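# What an open day should show

I went to the open day at Zostolley in February, mostly because a neighbour had a spare place and I had a free afternoon. The firm trains machines to do small jobs with their hands, or what pass for hands. There were 20 of us in the group and the visit lasted until four o'clock.

Most of it was given over to the finished product. We sat in a hall and watched a robot arm called Lakeo move folded cloths from one tray to another. It did this well. A man next to me clapped after each tray. Then a short film told us that Lakeo had learned from 684 demonstrations, and we were sent off for coffee.

I think that was the wrong way round. An arm moving a cloth is pleasant to watch for a minute or two, but I learned very little from it. I couldn't tell whether the job was hard. I couldn't tell what would happen with a wet cloth or one that had slipped on to the floor, and when a woman asked if we could try it with her scarf she was told there wasn't time.

The part I would have paid for came after the coffee, when we were split up and taken upstairs to the rooms where the demonstrations are made. We got 18 minutes there. The hall had taken up more than an hour.

I have been to two of these events before. Wolline, which makes sorting machines for laundries, kept visitors behind a rope. Nedelcu let us walk the floor but asked the staff to stop work while we did, so we saw people standing beside equipment. Both firms seemed to feel that the ordinary work would let them down. 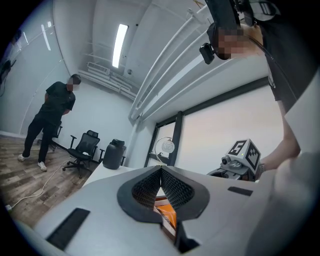 My view is that the ordinary work is the best thing these firms have. Upstairs, people hold the grippers themselves and go through a task by hand, and the recordings are what the machine learns from. It is bodily work. The person nearest to me had a small camera strapped to the head and a gripper in one hand with a patterned white block on top, numbered 5, and leaned in close over the job. I understood more about Lakeo from that than I had from the film, and I had better questions to ask.

They were questions about people, mainly. How long is a shift? Does the strap hurt after a while? Who decides that a demonstration was poor and has to be done again? The guide answered the first one (four hours, with breaks) and said she would find out about the others. I haven't heard back.

A firm that wants the public to trust its machines should start upstairs and leave the hall until the end. Give the rooms an hour. I would also let visitors have a go with a gripper, even if 100 of them do it badly and none of it can be used. Zostolley is holding another open day in the summer, and I have put my name down for it.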